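Festel Releases Surkell 2, a Planning and Tracking Toolkit for Demonstration-Based Robot Training

Ivberg, Apr 30, 2019 - Festel today released Surkell 2, the new version of its software for turning demonstrations made with hand-held grippers into motion plans for robot arms. The release is available to all current license holders and replaces the version that shipped in January of last year.

Surkell takes video from a gripper held by a person, works out where the gripper was at each moment, and writes the result as a path that an arm controller can follow. Version 2 changes the first and last of those steps.

The pose tracker has been rewritten. It reads square printed markers mounted on the tool and combines them with the view from the gripper's own wide-angle camera. When a marker is lost, the tracker now carries the pose forward from the camera view and marks that stretch of the path as estimated. Users can accept estimated stretches, trim them, or send the whole take back for review. In the previous version a lost marker ended the take.

Lens calibration has moved into the main program. Wide lenses bend straight edges strongly toward the rim of the picture, and earlier users had to correct for this in a separate tool before import. Surkell 2 stores one calibration per camera and applies it when files are loaded.

The planner now checks each path against the joint limits of the target arm before export. A path that cannot be followed is returned with the failing section highlighted, along with the joint that caused the problem. Small changes in wrist angle can be made in the same window.

Festel tested the release on 3895 takes recorded in its Ivberg offices. The set covers tabletop work as well as larger items with padded or curved surfaces, which offer few clean edges for a tracker to follow. Each nightly build was run against a fixed group of 200 takes from the set, and the results are listed in the release notes.

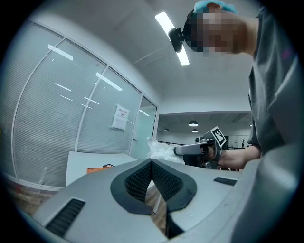 A hand-held gripper with a square marker on top is held out over a light gray device with a black padded cushion. The operator also wears a head-mounted camera.

Surkell 2 also accepts video from a second viewpoint, such as a camera worn on the head. The two recordings are lined up by time stamp. The second view is used for labeling and review only and has no effect on the exported path.

Butt, the command-line exporter supplied with Surkell, has been updated to match. Scripts written for the earlier exporter will run without changes, except those that call the old calibration tool. A list of the affected commands is in the upgrade guide.

Surkell 2 runs on Linux and Windows. Existing projects are converted the first time they are opened, and a copy of the original is kept in the project folder.

About Festel
Festel develops perception and planning software for robot arms. The company is based in Ivberg.

Recent releases
Surkell Upgrade Guide Now Online
Butt Exporter Adds Batch Mode
Festel Opens Second Test Room in Ivberg
Changes to Support Hours

This site uses cookies to remember your settings and measure traffic. By continuing to browse, you agree to our use of cookies. Accept | Cookie settings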